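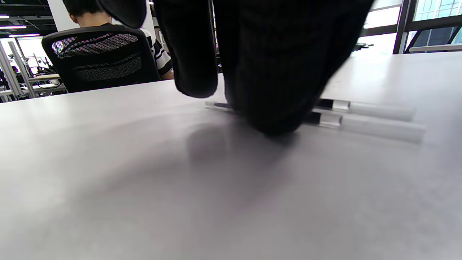

Bench 2, white top. Gloved hand, two white markers with black ends.

Feb 12, 2020

Marker ink on solvent-wiped tags, continued from the page before last. Samer wants a decision on which pen goes in the sample prep kit before the Stedlow tags are reordered, so this entry is mostly results and a few notes on method.

Background for anyone reading cold. The tags on the archived sediment cores have been losing their handwriting. The worst are the Drondanari cores, which went into cold storage in July and came out with half the depth marks unreadable. First guess was cold. Second guess was the wipe-down with isopropanol that everyone does before opening the sleeve. I now think it is mostly the wipe, with some help from writing on tags that still had a film of condensation on them.

Setup. Tags are the Stedlow polyester ones, matte side up, cut from the same roll. Two pens: the current one (pen A) and the replacement Samer ordered (pen B). Each tag gets a five-character code, a depth in cm and one solid bar 10 mm long. The bar is what gets measured. The text is there to be read by eye.

Drying times before the wipe: 35 seconds, 90 seconds, 300 seconds. The short one is closest to what people do in practice. Wipe is one pass with a folded lint-free square, wetted until it just stops dripping, dragged under the brass block so the load is the same each time. Fresh square for every tag. I reused a square twice on Monday and the transfer ruined both readings. Those are struck out on the sheet.

Density read on the old Ratar densitometer, before and after. It drifts for the first half hour after power-on. Zero it on a blank tag from the same roll and not on the white tile, because the tile is brighter than the tags and everything reads dark.

Results, pen A. At 35 s the bar is mostly gone and the code cannot be read. At 90 s the bar is patchy, with the leading edge smeared in the wipe direction. Code readable if you already know what it says. At 300 s a slight loss, all characters clear.

Results, pen B. At 35 s smeared but readable. At 90 s slight loss. At 300 s no change I can separate from instrument noise.

So B is better at every drying time, and the gap is largest where it matters. Neither pen is safe at 35 s. I would not want to see B adopted on the understanding that people can wipe straight away.

Condensation test. Tags kept in the cold room overnight, brought out, written on at once. Both pens skipped. B skipped worse, with gaps in the bar visible without the loupe. Letting the tag sit on the bench until the film clears fixes this for both. Drying it with a paper towel also works but leaves fibers that the ink wicks along, and the digits 3 and 8 start to look alike.

One odd tag, no. 861. Pen A, 300 s, came out as bad as the 90 s group. Checked the writing side: it was written on the gloss side. The two sides are hard to tell apart under the ceiling lights and I expect a fair share of the Drondanari tags have the same problem. Steinar is going to pull a handful and look at them at a low angle. If he finds a lot of gloss-side writing, the pen matters less than I have made it sound above.

Steinar also asked about pencil. Pencil survives everything I have thrown at it, including a soak, but the scanner at the Vigfúsdóttir store reads it poorly on the matte surface and they have sent boxes back for it before. A paint pen would probably do as well as B but the nib is too broad for the depth field. Not tested.

Legibility check. Gave the wiped tags to Samer without the key and had him read the codes aloud. He got all of B at 90 s and above. For A at 90 s he mixed up B and 8, and S and 5. We could drop those letters from the code scheme regardless of pen. He is in favor. It means reprinting the code list.

Cap-off test, started this morning. One of each pen left uncapped on the bench, a line drawn every hour on scrap. A still writing at the last check before lunch. B faint at the start of the stroke, recovers after a couple of cm. This is a point against B, given how the pens get treated in the core room.

To do
Repeat the 90 s group for both pens with ethanol. The core room switches between the two depending on what is in stock.
Longer cold soak with B. Only have overnight so far.
Ask Stedlow if the gloss side can come with a printed mark.
Move the densitometer off the shelf above the centrifuge. Readings jump when it spins up.
Write a one-line instruction for the kit lid. Draft: matte side, dry tag, wait five minutes, then wipe.

Raw readings are in the blue folder, sheets in order of wipe and not tag number. Cap-off lines are taped to the facing page. Will add the afternoon ones when they are done.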